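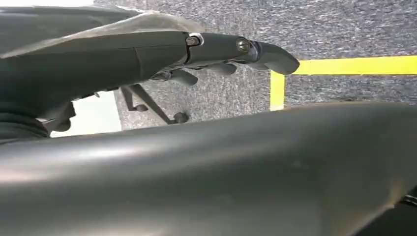
# Clotalier Opens Job Placement Program for Laid-Off Workers in Skalumthorpe

SKALUMTHORPE, December 3, 2023 – Clotalier, a regional staffing and career services firm, today announced the opening of a job placement program for workers who have lost a position through layoff or site closure. The program is offered at no cost to participants and is open to residents of Skalumthorpe and the surrounding county.

The program, named Riritz, began as a trial in August. During the trial, 244 people enrolled, most of them from office, warehouse and customer support roles. Clotalier has now set aside places for 1495 participants over the coming year.

Each participant is assigned a placement adviser within two business days of enrollment. Advisers help with resumes, interview practice and questions about severance paperwork, and remain available through the first weeks of a new job. Clotalier added the follow-up period after trial participants asked for support with the early days in an unfamiliar workplace, including training schedules, benefits forms and changes in commute.

Openings are listed through Ojo, the company's online job board, which currently carries 2792 positions. Participants receive access to new listings one day before they are made public. Employers taking part agree to reply to every Riritz applicant, whether or not an interview is offered.

"Losing a job is hard on a household, and a long search makes it harder," the company said in a statement. "We want people to have steady help from the first application to the first paycheck – and for a while after that."

Enrollment is open now at the Clotalier office in Skalumthorpe and through Ojo. Applicants should bring a notice of layoff or a final pay stub. Evening appointments are available on request.

**About Clotalier**

Clotalier provides staffing, placement and career counseling services to employers and job seekers in Skalumthorpe and nearby communities.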